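Tips from the Bench: Getting a Home-Built Gripper Through Its First Tidy-Up

Sat 3 February

Several of you wrote after the January page to ask how the hand-held gripper was coming along, and whether it was really worth giving up a bench in the shared workshop for it. It is coming along nicely, thank you, and Poppy Fairclough has let us keep the bench until spring! What follows is everything I wish I had written on the wall before we started, in no particular order.

Sort out the pads first. We spent far too many evenings on the linkages (lovely things, linkages, you can lose a whole weekend to them) when the pads were what decided whether anything got picked up. A ribbed pad grips a crinkly wrapper much better than a smooth one. Glue it, clamp it overnight, and then leave it alone for another day even if you are itching to try it.

Check your pivot pins before every session. Ours work loose after a long afternoon, and you will feel it as a sort of lazy wobble at the tip before you see anything. Nantana Thammasiri puts a dab of nail polish across each pin and the arm beside it, and if the line has broken, the pin has turned. It costs next to nothing and the color cheers the thing up.

Practice on small household odds and ends, and mix them up. Blocks all of one size will teach you very little. You want something slippery, something squashy and something with a proper corner, all in the same shallow tin so that they get in each other's way a bit.

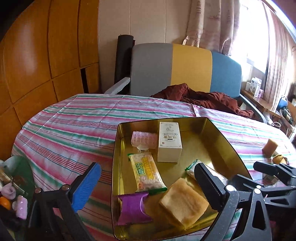

Sorting practice with the gold tin on the striped cloth.

Snack packets deserve a paragraph to themselves. Go for the crimped end if you can reach it, because the puffed middle slides away from you, and squeeze slowly. If the packet skates across the tin, let it run up against the wall and take it from there. Small cartons are easier, though a shiny one will turn in the jaws if you catch it too near one end.

Mind the walls of the tin, too. A jaw that opens wide needs room on the outside of whatever it is picking up, and things lying right in a corner can be maddening. Come at them on the diagonal. Orathai Panyasiri lines her tin with a bit of shelf liner from Tivby, cut a little small so it lifts out for washing, and I have gone over to her way of doing it.

Tablecloths: keep one if you like one (I do), but pull it smooth under the tin before you start or the whole lot will creep toward you as you work. A few dots of removable putty under the tin will hold it.

Last of all, write down your drops. We logged 138 tries on the old pads and missed 52 of them, and it was only on reading the notes back that I saw how many were my own hurrying. Rosalba Grasso has promised to bring her softer pads next time, so I will report on those once they have had a fair go.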